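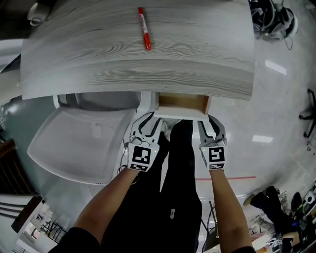
Seidu Annan thinks a machine that can't shut a drawer has no business being sold for housework, and he told me so before I had finished my first week with the Leltano. I think he's a bit hard on it, but not by much.

The Leltano is a two-armed home unit from Previer. It rolls on a flat base, stands as tall as a kitchen bench and a half, and comes with 14 chores loaded. I had it on loan through May, mostly in the study and laundry.

Drawers first. I asked for 100 open-and-close runs on a light desk drawer and got 92. The misses were nearly all on closing: it pushed off-centre, the drawer jammed, and it stood there until I cancelled the job. A stiff kitchen drawer was beyond it.

Folding is slower. A tea towel is fine. A T-shirt took 17 minutes one Sunday and came out with a sleeve hanging loose. Fitted sheets aren't on the list, and I didn't push my luck.

Picking things up off the floor is its best job, provided the things are firm. Shoes and blocks went where they were told. Socks were hit and miss.

Most of what it knows was learnt from people doing the same chores with grippers in their hands, and Previer says more chores will follow by update. None arrived while I had it. 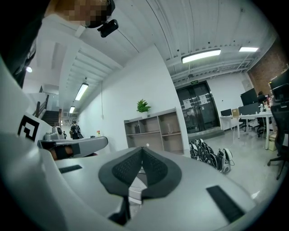 Hand-held grippers at close quarters in an open office.

The older Sekiguchi has only one arm and costs less, but it's quieter and recovers better after a dropped item. Neither will load a dishwasher I'd be willing to turn on.

Brarstead handles service locally, and they were prompt when a wheel started to squeak.

Worth hiring if bending is difficult for you. I wouldn't buy one at this year's price.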